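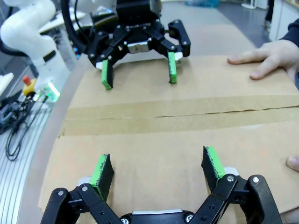 Filed under: Packaging & Reuse | Working Papers
Search this journal Go
24/02/2023 By Fitriani Gunawan

4. What people do with old boxes

I went into this part of the study expecting dull answers, and I got the opposite! Of the 89 households in Drurnau who kept a box diary for us, nearly all had a favorite box somewhere (under the stairs, on top of a wardrobe) and strong feelings about it. Ikhsan Kusuma and I logged 2,240 entries, and I read every one of them with a big mug of tea.

The most common entry was the "press test" – people put a palm on the top panel and push to see if the board still feels stiff. Figure 7 has a hand in that flat, fingers-spread position.

Figure 7. A hand resting flat on a brown cardboard box with a strip of tape along it.

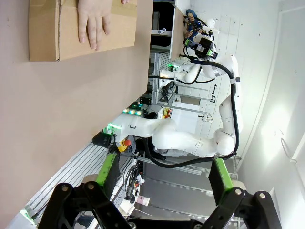 4.1 Tape, and arguments about tape

Eight households peeled off the old tape before storing a box. The rest left it on and taped over it next time, layer on layer, which Nestor Samonte had predicted and I'd bet against. December made it worse, with gifts going out to family and the good boxes running low.

Storage was the other sore point. I assumed everyone flattened their boxes, as I do, but plenty of diaries describe them standing open in a hallway for weeks,

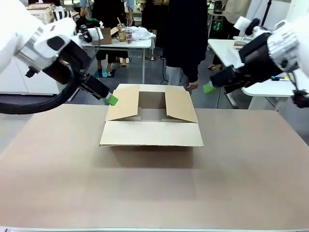 slowly filling up with scarves, chargers and mail for the previous tenant. We coded those as "in use," though Fitriani Wattimena still thinks they belong with "stored," and I go back and forth on it myself.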